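We use cookies to remember your settings and to count visits. By continuing to read you accept this. Accept | Manage preferences

Packing for the shelf, then for the van

18/03/2018

The packing room at Lirnunard is on the ground floor, behind the parts counter. It holds one long bench, a rack of empty storage boxes and a roll of foam on a wall bracket. The firm sends small boxed goods to repair shops and schools on loan, and takes them back when the loan ends. The woman who runs the room has been doing the work since the firm moved to Plengate. She agreed to talk on the condition that she could keep working.

Her first subject was the size of the storage box. The firm used to stock four sizes and now stocks one. "People think the big box is the safe choice," she said. "It gives the goods more room to move. A thing that can move 80 millimeters has picked up some speed by the time it hits the wall."

The limit she works to is packed weight. Above four kilograms, a box goes back to the bench and is split into two. She does not use a chart for this. There is a scale by the door, and the figure is written on the wall next to it in marker.

The boxes themselves are plain plastic with a loose lid. She prefers a lid that comes fully off to one on hinges. "A hinge is one more part to break, and it breaks first. With a loose lid I put the lid down flat, I pack, I put the lid on." Lids that have bowed in storage are thrown out. She checks them by laying them on the bench and pressing each corner in turn. 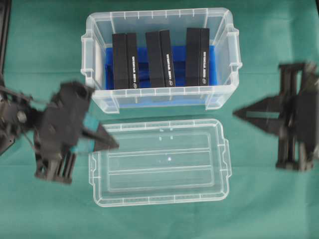
Foam takes up most of her buying budget, and she has firm views on it. Gray foam was dropped two years ago after it shed crumbs into the seams of the cartons. The present supply comes from Morais in rolls of 200 centimeters, cut down on site. She does not mind if the surface ends up uneven. "Flat foam looks neat, but I want it to come up between the things." With three black cartons standing in a row in the blue foam, the point is easy to follow: there is a gap between each carton and the next, and foam to keep it that way. She wants the printing on all of them to run the same direction, so that whoever opens the box can check the row without lifting anything out.

Standing the cartons up was a change she argued for. They were once laid flat in two layers, with a sheet of card in between. The lower layer came back with crushed corners. "The top one is fine, so the customer says it arrived fine. Then he gets to the bottom." Upright packing uses more floor area per carton. She accepts the loss.

Clear walls were the other change. The earlier boxes were solid gray, and each carried a paper list under tape. The lists were often wrong by the second loan. Now the person at the counter looks through the side before opening anything. The plastic does scratch, and a badly scratched box is moved to spare parts duty. Of the 150 boxes bought in the first order, she puts the number still on loan work at around 80.

The bench is kept covered with cloth. Asked about the color, she said that black goods show up on green and that clear lids are easier to find on it than on white. The material matters more to her. Bare board marks the cartons when they are pushed across it, and rubber matting grips the box so that it has to be lifted for every small turn. Cloth lets it slide. It also wrinkles, and she pulls it straight when she remembers.

Returns are handled at the far end of the same room. A returned box is emptied, the foam is taken out and shaken, and the plastic is wiped with water and a little dish soap. Stronger cleaners were tried and left the walls sticky. Foam that no longer springs back after a hand is pressed into it goes into a bag for Clurkar, which takes it as filler.

She expects the next order to be placed in June. The box will stay the same. She has asked for the foam to be cut a little thicker, and is waiting for a price.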